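Water Bottles on Open Shelves (and Other Things I Got Wrong)

I moved my sewing and repair work into a rented unit in Oltville in July, and the first thing I bought was metal shelving. The kind with holes punched all the way up the posts, so you can move the shelves whenever you change your mind. I have changed my mind a lot!

If you're putting one together, build it lying down on a blanket. I did mine standing up with Denise Catterall holding one end and we were both cross by lunchtime. Get all the shelves loosely in place first, then go round and snug everything up. And check which hole you're in on every post, twice. One post that's a hole off will give you a slope you only notice when a pencil rolls away.

Now, drinks. I used to keep water on the worktable, right beside the cutting mat, and I lost a very nice piece of linen that way. So the rule is that drinks go on the shelves and the table is for work. Big bottles and little bottles get separate shelves, mostly so I don't knock over three small ones reaching for the large one.
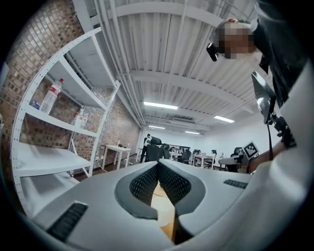

Flat metal shelves are slippery, so I cut up a roll of rubbery drawer liner (79 cents on clearance, and I should have bought the lot) and put a strip wherever bottles go. It washes in the sink. Graham Mottram next door uses old bath mat for the same job and says it lasts longer, but it does hold crumbs.

Leave a shelf empty if you possibly can. I know, I know, it feels like a waste when you've paid for it. But work comes in all at once here, and if every shelf is full the new stuff lands on the floor and stays there. I like the low ones free because heavy bags can go straight in without lifting.

Cords! Anything running down by the foot of a shelf unit should go behind the leg and be held with a hook-and-loop tie through one of the holes in the post. Don't pull it tight, and don't let a leg stand on it. I check mine whenever I sweep.

Brick walls are lovely and they are also dust magnets. Pull the shelves out a hand's width so you can get the long brush on the vacuum down the back. I do this every 6 weeks or so, when I remember, and dry dust before using any water or you'll be scrubbing grey paste out of the joints. Ask me how I know.

One more, from Joanne Haslam, who used to run a fabric store: put a small table near the wall just for things that are leaving. Returns, finished jobs, the scissors you borrowed. I gave mine 10 days as a trial and now I'd be lost without it. Next time I'll write up the thread drawers, which are still a disgrace.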